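3.2 Display height and the handling of paired goods

The second part of the study concerned the small raised stands on which footwear is commonly shown in independent shops. Trade guidance treats these stands as a matter of appearance, and little has been written on how they affect the work of setting out and clearing a table. The Cavham survey of shop practice, on which this section draws, recorded the arrangement of goods in 25 premises between the opening of the study and 9/1/14. Footwear was held on open tables in seven of them, and it is these seven that are considered below.

In the terms used here, a stand is any low platform with a flat top and open sides, placed on a table and moved by hand. A pair is counted as set out when both shoes rest on the same surface and can be taken up together. A pair split between a stand and the table is recorded as incomplete, even where the two shoes are within reach of one another. This rule was adopted after the February trial at Stomberg, where two recorders had treated split pairs differently and their totals could not be compared.

Black shoes on black stands gave particular difficulty. Staff at Stomberg reported that the outline of the shoe was lost against the platform, and that customers tended to pick up goods from the bare table first. The effect was weaker where the shoe had a buckle or other bright fitting, as this caught the light and gave the eye an edge to follow. Figure 4 shows table, stands and footwear of the kind discussed.

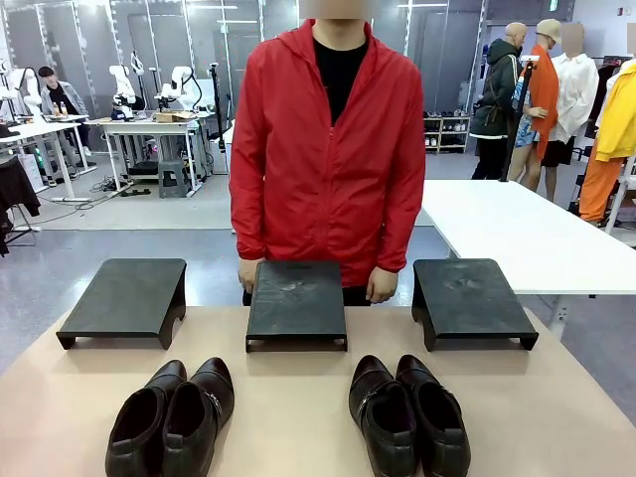
Figure 4. Two pairs of black shoes and three black stands on a light table.

The condition of the stands was also noted. Dark surfaces show dust and fine scratches readily, and a scuffed top was found to draw more comment from staff than a worn table did. At Cabral the stands were wiped each morning and turned end for end once a week, a practice which spread the wear but did not prevent it. At Unberg no routine was in place and the stands were cleaned only when the display was changed. We were unable to establish whether either approach had any bearing on sales, and no claim is made on that point.

Spacing proved to be of greater consequence than height. Where the gap between stands was wider than a pair of shoes, staff used the open table as a holding area and placed goods there before raising them. Where the gap was narrower, pairs were more often lifted one shoe at a time and the number of incomplete pairs rose. Of the 105 placements recorded in this part of the study, most of those marked incomplete came from the closely spaced tables – a result that held in all seven premises, although the numbers for any single shop are small.

The direction in which shoes are pointed was left to the staff and is recorded without further analysis. Practice differed between shops and, at Cabral, between the morning and afternoon shifts. Section 3.3 takes up the question of boxed stock held beneath the table.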